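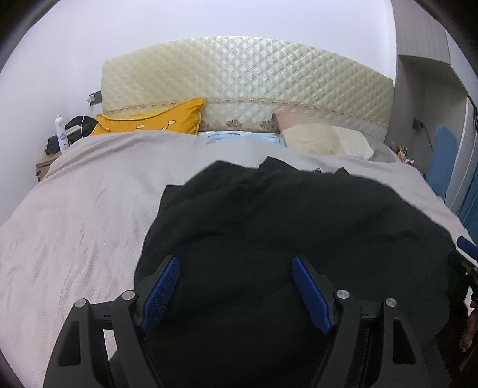 Padded headboard, diamond quilting, arched top edge.

2021-04-04
Workshop notebook, Clonasbridge

Foam bonding, water-based adhesive against the solvent spray. Second round.

Carrying on from the first round, which went nowhere. The test pieces were cut from two different blocks of foam and we only noticed when Harpreet pressed them side by side. This time everything came off one block, medium density, cut on the bandsaw the same morning and stored flat.

Setup: six pads bonded with the solvent spray, six with the Riltano water-based. Each pad is a base layer of firm foam with a softer topper, glued over the full face, then a strip of batting stuck around the front edge the way we do it on the Landry dining seats. Same size as a Landry seat so the offcuts can go into real work if they survive.

Spray went on as usual, both faces, wait for it to go tacky, close up. No surprises. Overspray on the bench again. The paper has to come further down the front of the bench than I had it.

The Riltano was slower to learn. It goes on with a roller or through the gravity gun. I used the roller for the first two and the gun for the rest. The roller puts down too much, and the extra sits in the cells and stays white for a long time. On one of the rolled pads I closed it while there was still white showing at the corner, and that corner slid when I trimmed it. The gun gave a much thinner coat, and the pads could be closed nearly as soon as I set the gun down. The supplier sheet says one face is enough. I did both faces on half of the sprayed ones and could not feel any difference by hand, but see the peel results.

Gun notes, for whoever does this next. Small tip. Air pressure low, well under what we use for lacquer. If it spits, the pressure is too low or there is skin in the cup; strain it through a stocking. Flush with warm water straight away. I left it over lunch and had to take the needle out and pick dried adhesive off with a toothpick. Brock says his old shop kept the tip standing in a jar of water between pads and that this was enough. Will try it.

Peel results. Pulled by hand with the luggage scale clipped to the topper, after leaving the pads overnight. All of the solvent pads tore in the foam before the bond let go. The Riltano pads done with the gun did the same, one face or two. Of the two rolled ones, the good one tore in the foam and the other let go along the glue line at the corner that slid. I put that down to me.

Feel. This was the part I was curious about. The solvent leaves a slightly hard line where the two foams meet. You can find it with your thumb if you press near the edge. The Riltano line is softer, and on the one-face pads I could not find it at all. Ravinder sat on all of them blind and picked out the two rolled ones as "crunchy" but could not sort the others. On a thick seat it will never matter. On something thin, like the inside back of a tub chair, it might.

Batting. Less good. The water-based does not grab polyester batting the way the spray does, and on the front edge, where you want to stretch it round and have it stay, it crept back. I got it to hold by pinning with skewers until it set. That is fine for one chair and a nuisance for a whole order. For now I would bond foam to foam with the Riltano and keep a can of spray for the wrap.

Compression. Lise still has the rig she made from the wiper motor and the old bathroom scale, with a turned beech form for the sitter. I put one pad of each kind through 1,000 cycles. Neither came apart. Both had lost a little height when they came off, and both had it back by the time I had swept up. I don't think this proves much beyond the fact that the glue isn't the weak spot. The rig needs a new belt. It was slipping toward the end, so the second pad (Riltano) may have had an easier ride than the first. Should be repeated with the order swapped.

Smell. The shop was noticeably better on the water-based day. With the spray I had the door open and the fan on and still went home with a headache.

Cost. Ghislain worked it out from the invoices and the Riltano comes in cheaper per seat, as long as it is gunned and not rolled. Rolled, it is about even. The drum has to be used before it goes off, though, and it must not freeze, so it can't live in the back store over winter. The shelf under the thread rack is the only place that stays warm enough. Someone will have to move the webbing.

Other things from today, not glue:

Trellier order came in. The burlap is right, the four-ounce cotton felt is right, the piping cord is the wrong diameter. It is the thick one again. Have asked for a swap. Meanwhile there are enough short lengths of the thin cord in the drawer for cushions if we join them, and the joins want to be at the back, scarfed and taped, never butted.

Walking-foot machine is skipping on vinyl. New needle, leather point, one size up, and the skipping stopped on two layers but came back on four. Timing probably. I marked the hook position with a pencil before touching anything and then ran out of day. Please leave the cover off.

Staples: the fine-wire ones from the new box are jamming in the long-nose gun. They run in the other gun. I have put tape on the box.

Landry seats, where they stand. Frames are stripped and the loose corner blocks are back in with hide glue. Two of the frames had been repaired before with drywall screws, and one screw had split the rail. Ghislain is letting in a patch of ash. Webbing starts when that is dry. The customer has not chosen between the wool and the stripe. If it is the stripe it needs matching seat to seat, and I would like to have that in writing before I cut, with the direction marked on a sample.

To do

Repeat the compression run, Riltano pad first, new belt.
Try one-face bonding on thin foam, the kind we use for inside backs.
Leave one pad of each kind on the windowsill until July and peel again. Write the date on the pad itself this time.
Ask the supplier whether the Riltano can be thinned. The sheet doesn't say.
Check it on latex. Harpreet has a piece left from the bench cushion.
Longer skewers.

Added later: Lise read this and points out that the old spring seats get foam over burlap, and I haven't tested either glue on that. She's right. Cutting burlap squares tomorrow, and I'll use the thin tip and a single coat on the foam side only.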